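In Defense of Emptying the Whole Box
Cor Schouten
2019-10-10

My sister sends me a box of snacks every January and another one in the fall, and for years I treated those boxes the way I think most people do. I cut the tape, took whatever was on top, and pushed the carton under the hall bench until I wanted something else. By spring there was always a layer at the bottom that I had forgotten, and most of it had gone stale in the dark. I would like to argue, with all the patience my family says I have too much of, that a box of snacks should be emptied the day it comes through the door, every last packet of it.

I know how fussy that sounds. A box is already a container, my neighbor likes to say, so why move things out of one container and into another? But a box only ever shows you its top. The crackers from Van den Broek are large and light and always end up there, and the little bags of Dromach almonds slide down the sides where no hand goes looking for them. Spread everything out on a cloth and you can finally see what you own. You can also pick each packet up and turn it the right way round to find the date, and I have come to think of this as the best part of the whole business — a quiet half hour with the radio on and nowhere to be.

Dates are printed for machines and warehouses, I sometimes feel, and hardly at all for a person with reading glasses. They sit on a crimp, or across a fold, or on a label that somebody stuck on wherever there was room.
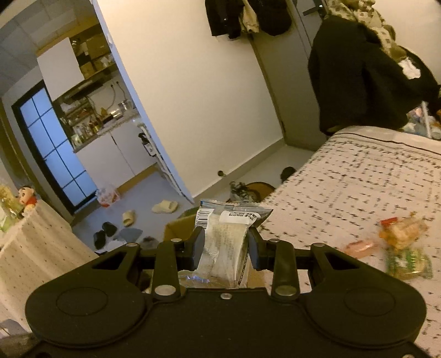
What Goes Back, and Where

Once the dates are read, I put the packets in order with the soonest in front, and they live on an open shelf at eye level. I paid 22 dollars for a set of Flastis bins a while ago and gave them away again, because the lids did just what the carton had done. An open shelf asks you to look at it every time you walk past with your coffee.

My sister thinks all this takes the surprise out of her present. I see her point, and I do leave two packets wrapped in their tissue for a rainy evening. The rest I want out in the daylight, where I can thank her for them one at a time.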